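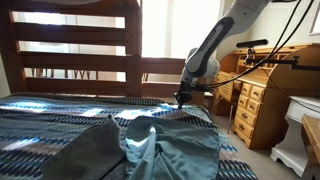
**How long should it take to fold the washing for a shared student flat?**

Longer than any of us had budgeted for, and most of the time goes on deciding where to put things down.

## 1. Background

This report was written for the Everyday Spaces module at Kunddale. The set task was to study one household chore in a real room and suggest a change that costs little or nothing. Other groups picked cooking, recycling and the storage of bicycles. We picked folding, partly out of interest and partly because cooking had gone.

In small rooms the bed is the folding table. It is also the sofa, the desk when the desk is full, and the place where clean clothes wait so long that they become dirty ones by association. We wanted to know whether a bed can be made to do this job properly, or whether we should all give in and buy a table.

## 2. What we did

Folding was done on made-up beds in two halls, Grewal and Nerberg. Grewal has the older rooms and the softer mattresses. Nerberg has firmer ones and a smell of toast that we were unable to trace. The bed was always left as it would be on a normal day, with its cover on.

Each of the 13 people who took part was given the same pile of plain cloths and asked to fold them into rectangles, with no advice on how. The cloths were of mixed thickness. We took notes on where people stood, where they put finished items, and at what point they began to complain.

Our budget was £700, which the module gives to every group regardless of whether it can think of anything to spend it on. We bought cloths, a folding board from a firm called Wavutus, and later a second folding board after the first was sat on. The rest went back.

## 3. Findings

**Patterned covers are a mixed blessing.** A bedspread with horizontal bands gives the folder a free set of ruled lines. People who noticed this lined up their edges with a band and got straighter results. People who didn't notice complained that the pattern made it hard to see where the cloth stopped, particularly with greys and blues on a cover that already had plenty of both.

**Thick and thin cloths want different treatment.** A thin teal cloth will crease if you look at it, so it needs smoothing from the middle outwards before the first fold. A fuzzy dark grey one hides its creases but will not lie flat, and tends to stand up in a peak wherever it was last held. Most people pressed the peak down and it came up again somewhere else.

**The far side of the bed is a long way off.** With a bed frame behind and only one side open, everybody worked in the near half and used the far half as a dumping ground. In bunk rooms the upper bed also had to be ducked under, and two people forgot. Neither was hurt, though one of them used language that could not be entered in the table of results.

**Sunlight matters more than we thought.** Bright patches on the cover made the edges of pale cloths hard to judge, and the folders turned their backs to the window and blocked the light altogether. This fixed the glare. It also meant they were folding in their own shadow.

## 4. The folding board

The board produced the neatest rectangles of the whole project and was disliked by nearly everyone. On a firm mattress it works as the leaflet says. On the Grewal mattresses it sank at one end and the cloth slid off towards the pillow.

## 5. Recommendations

- Shake out the whole pile first, then sort thick from thin.
- Use the bands on the cover if it has any.
- Stack finished items on a chair. They do not survive on the mattress once somebody leans on it.
- Fold in the near half only and keep the far half clear.
- Skip the board unless your mattress is hard.

## 6. Limits of the study

Plain cloths are easier than real laundry, which has sleeves. We did try a fitted sheet once, in December, and the results have been left out at the request of the person holding it.

Submitted 2019-07-29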